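We use cookies to improve your experience on this site. By continuing to browse you accept our cookie policy. OK

Lindgate phone drive passes 2,000 handsets

Residents of Lindgate have handed in 2,073 old cell phones since the town's collection opened in November, organizers said on Apr 15, 2021. The drive had been expected to bring in 500.

The phones go to Stelmakh, a repair shop on the east side of town, where they are wiped, checked and sorted. Those that still hold a charge are passed on to residents who need one for school, work or medical calls. The rest are sent out for recycling.

Hanna Onyshchenko, who runs the shop, said 286 phones have been given out so far. Most went to older residents and to families with children taking classes from home.

"We thought people would bring us flip phones from the back of a drawer," Onyshchenko said. "We got those. We also got a lot of phones that were only three or four years old and had nothing wrong with them except the battery."

Batteries are the main cost. The town set aside a small amount for parts in the first year, and that money ran out in February. A local grocery, Flaltau, has paid for replacements since then and keeps a drop box beside its customer service desk. There are nine drop boxes in all, including one at the library and one at the bus station.

Dwayne Dunleavy, who empties the boxes twice a week, asked people to take their SIM cards out first and to leave the phone unlocked if they can. A locked phone with no passcode usually ends up in the recycling bin, he said - even if it works. Chargers are welcome, but loose batteries are not accepted.
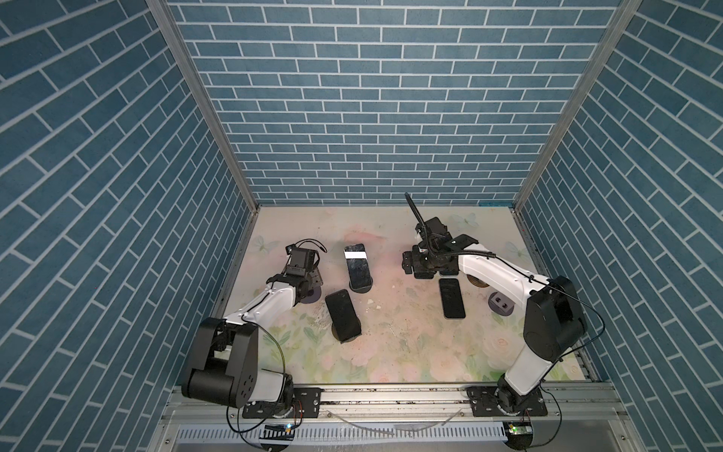 Sorting takes up most of the shop's time. Phones are grouped by model, then by the condition of the glass and the charging port, and anything with a swollen battery is set aside right away. With the screens dark, as on the four phones on the flowered mat, one model can look much like another, so labels matter. One of the phones in round black stands has a white strip across the top of its screen. Onyshchenko said the shop hopes to clear its backlog by early summer.

The drive has no closing date. Phones can be left at any drop box during normal business hours, or brought to the shop on weekday afternoons. Residents who would like to receive a phone can ask for a form at the library.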